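September, bench notes, tote rack

Reran the wrist-only policy on the roller rack using the Clunarell checkpoint. 400 demos in the training set, same as the last run. The Stedavness write-up claims that going to 1052 gives a clear jump on rim approach. I don't buy it yet. Their eval is 30 trials with one bin pose, and the gap they report could easily be luck.

My guess is the wrist view is doing less work than we think. Blue rim against grey rack is a very easy cue, and a policy that just chases the rim edge would score well on their test.

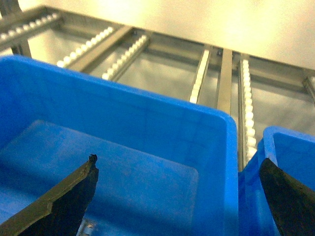 Photo: wrist camera, Muriler bench log

Fingers open over the big blue bin, second bin close by on the right. The gap between the two is narrow and I want to know which rim the policy picks when both are in view. Nobody has scored that separately, us included.

To do: shift the pair sideways between trials, swap in a grey tote if Koutsoukos will send one, and log wrong-rim approaches as their own failure type. Until then I'd leave the 1052 figure out of the slides – or at least put the trial count next to it.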